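Reality Formats, Unit 4 handout
Talent shows: the judges' table and the unplanned moment
Instructor: Bohumila Ševčík
Posted Sep 5, 2026

Read before seminar. Bring the Tostmont episode log, filled in, not blank like last time.

Recap from Unit 3

Talent show = contest + chat show + family drama. Contest gives the schedule (someone leaves each week). Chat show gives the filler. Family drama gives the clips that get shared. Most of the airtime is the second and third, go back to your timings if you don't believe me.

Host vs. judge. Host talks to the camera, judge talks to the contestant. When a judge talks to the camera something is being set up, usually a teaser for after the break.

Teasers

Three types we'll use in class:
The argument – two judges disagree, cut before it ends.
The tears – close shot, no sound, name of the song held back.
The goof – slip, wrong lyric, dance-off gone silly. Cheapest to make, travels furthest.

Our main case is Kotau, the singing contest we watched the first two episodes of. Season one teasers were nearly all argument. By season two they'd moved to the goof, and the judges changed how they sat: chairs turned in, more leaning over, more touching each other's stuff. Watch episode 11 again with the sound off. You'll see who knows the bit is coming and who doesnt.

Compare with Serkus, the variety show. Acts are not singers, so the judges can't say "pitchy" and leave it at that. They have to react with their faces. Longer reaction shots, fewer words, more retakes.
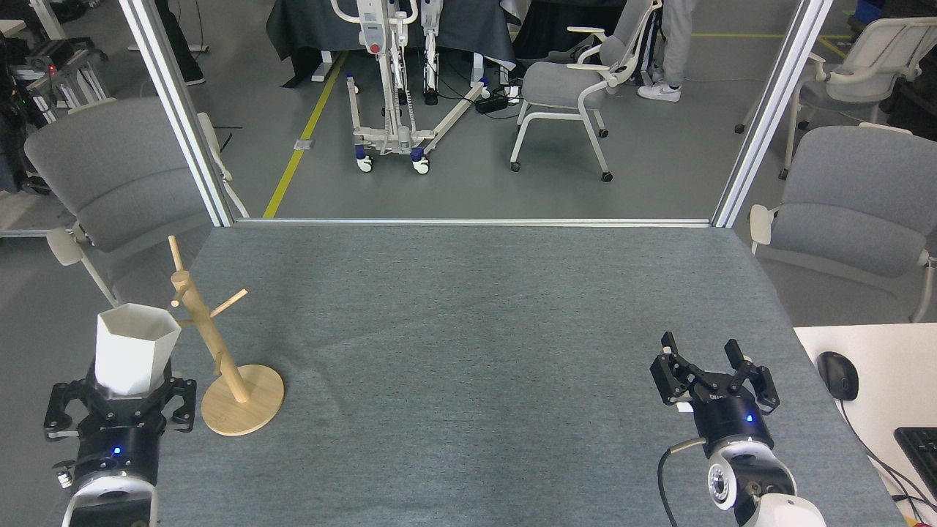
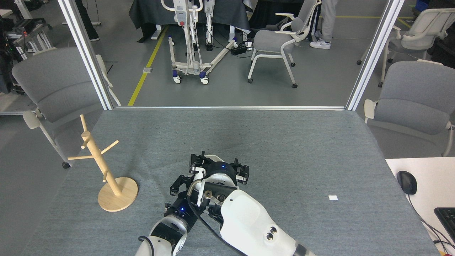
Props on the judges' table, then. Kotau's table is dressed for the judges and for the sponsor at the same time, and the two jobs fight. A sponsor wants its item facing out and in hand. A judge wants something to fiddle with. Shape matters more than you'd think: a plain round mug looks the same from any side, while a cup with flat sides, like the white six-sided one in the first picture, has a face you can turn toward camera two. Put this in your log under "table" – what is on it, who touches it, does it get lifted during a verdict. Gape (the comedy one) does the reverse and keeps the table bare so that the hands do the work.

Continuity: if a judge drinks mid-verdict the editor is stuck with it. Cut away to the audience is the usual fix. Look for audience shots that last a beat too long.

Spontaneous or not?

Wrong question for the essay, sorry. Too many of you wrote "it was scripted" in April and stopped there. Better: who gains from it looking unplanned? Show, judge, network, contestant – pick one and argue it. A loose plan with room for accident is the normal case, "planned" and "real" are the ends of a line.

Terms to know: beat, reaction shot, pickup, bumper, frankenbite (speech edited together from separate bits, check the reader for spelling).

Essay 1

2000 words, one episode, one moment under a minute long. Time codes for everything. No plot summary past the first paragraph. Fan forums are ok as sources for audience response, not for what happend backstage.

Seminar moved to room 117. Drafts in my tray or by email, either is fine.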